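Automation and Work, Week 5
The tidy-up job: what changes when a machine learns from the people who do the work

Before we start

Please have the Joston reading done by Thursday. It's short, and the second half is much better than the first, so skip ahead if you get bogged down in the funding history. We'll use it in the seminar, and I'd like everyone to come with one question that isn't about job losses. We'll get to job losses! They matter. But last year we spent the whole hour on them and never reached the bit I find most exciting, which is what happens to the jobs that stay.

1. Where we've got to

So far we've looked at automation that arrives in a box. A company buys a machine, puts a fence round it, and the people nearby are moved, retrained or let go. The car plant in Week 2 was the classic case, and the bottling line in Week 3 was a smaller version of the same thing.

This week's case is different. Maveck runs shared offices and studios, and it wants machines that can do the evening reset: bags moved to lost property, boxes put back on shelves, desks cleared for the morning. None of that happens in the same place twice. You can't put a fence round it, and you can't write out every movement in advance. So the firm has gone to the people who already do it and asked them to show how it's done, using a gripper held in the hand with a camera on it. Each pick-up and put-down is recorded, and the recordings are used to train the software.

In the first round, staff recorded 2,602 separate tasks against a target of 3,000. Keep those two numbers in mind for section 4.

2. The work at hand

Look at how much ordinary judgement is sitting in one room. A backpack on a desk could be somebody's, left for five minutes, or it could have been there since the day before. The flat box leaning against the shelves might be where it belongs. A good reset worker settles these things in a second or two, and would struggle to tell you how.
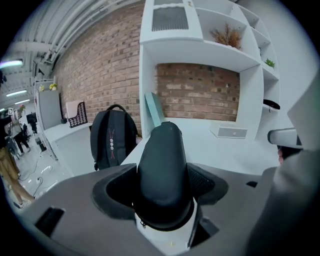

3. Three words to know

Demonstration. A recording of a person doing the task. The machine is given many of these and learns to copy what they have in common.

Tacit knowledge. Things people know how to do without being able to spell them out. Which loop or strap to lift a bag by is a lovely example – try writing instructions for it and see how far you get. (We'll do this in the seminar. Bring a bag.)

Deskilling. When a job is broken up so that the worker needs to know less. Some of you will remember this from first year. The question for us is whether recording your own skill leaves you with less of it, or whether it makes other people notice it for the first time.

4. What changed for the staff

The Tseng interviews covered 33 people on the evening team, and they're a real treat to read. A few things to look out for:

Pace. Using the gripper is slower than using your hands. Staff had to learn to move steadily and to keep the thing they were picking up in the camera's view. Several found it tiring on the wrist, and shifts were changed so that recording never ran for more than 2 hours at a stretch.

Status. People who had been called "the evening lot" were suddenly being asked for advice by engineers. Many enjoyed this enormously. Some wondered how long it would last.

Pay. Recording was paid at the normal rate. The shortfall against the target came largely from staff who preferred ordinary shifts, and the interviews suggest that a higher rate would have changed their minds. Should it have been higher? The recordings go on being useful long after the shift ends, and that seems to me a proper puzzle.

Privacy. Shared buildings have other people in them. Tenants walk past, stand about and leave their things on desks, and a camera at work picks up some of that. Maveck put up notices at the entrances. Is a notice enough? Who should have been asked, and when?

5. For the seminar

Read the Nalo handout, which sets out the staff side's proposals, and pick one you'd argue for. In pairs, draft a half-page agreement between the firm and the evening team. It should cover pay for recording, what happens to the recordings if someone leaves, and who gets first choice of any new jobs looking after the machines.

Further reading is on the module page. Start with the piece on warehouse pickers if you're thinking of this topic for your essay.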